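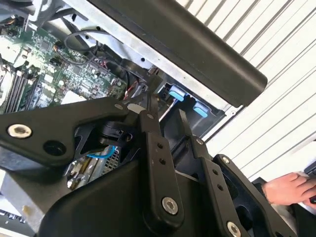
4. Working Alongside the Drive Station

If you have been swapping drives by hand at Hallitz for years, the first week with the Maneck arm will feel slow, and that is all right. The arm takes over the reaching and gripping, which used to leave so many of us with sore thumbs, and you keep the part that needs judgment.

1. Set the open computer on the bench so the drive bay faces the arm.

2. Check that no loose cable hangs across the bay. Tuck any you find.

3. Press Start, then let the gripper close on the blue caddy and guide it at the bay. 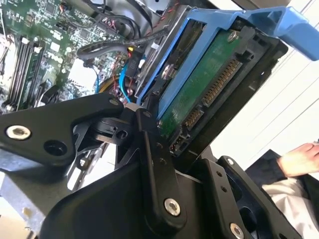 4. Wait for the green lamp before you reach in, and please don't hurry it — a cycle takes 45 seconds.

Caution: Keep your fingers clear of the black linkages whenever the arm is powered.

Note: You may stop the arm at any time, for any reason, and you won't be asked to explain a low count. Questions about shifts or retraining go to Giuliana Echeverri, who is always glad of a visit.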